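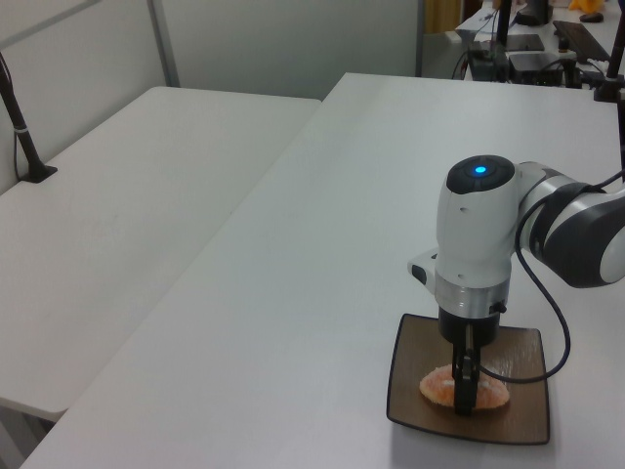 Square brown plate, white table. Fulmont kitchen study, second period.

Progress report to the Dollent fund
Submitted 12/04/2023 by Gunnlaugur Hviid

The grant pays for a study of plate waste in the Fulmont lunchrooms. The claim we were asked to test is that smaller portions, with free seconds, cut the amount of food thrown away. I had doubts in October and I still have them.

Weighing has now been done at 11 lunchrooms. Three more signed up and then stopped answering our messages. Across the sites that did take part, 33 weighing days were usable. The rest were dropped, mostly for scales that had not been set to zero.

Waste per plate went down at most sites. Before anyone puts that in a newsletter, two problems. The menu changed in the same weeks -- fish pie came off, and fish pie was what people threw away. And the Ásgeirsdóttir building, where the menu stayed the same, shows hardly any drop at all.

The Rokex tracking software was supposed to save staff time. So far it has not. Kitchen staff write the weights on paper and type them in later, so the work gets done twice. I would not renew it on what I have seen.

Spending is on plan except for scales, where we are $2000 over. I ask that this be moved from the travel line, which is barely touched.

Next period: repeat the weighing with a fixed menu at three sites, portions switched every other week. Kitchen managers at two of them have agreed. The third wants to see the new schedule first.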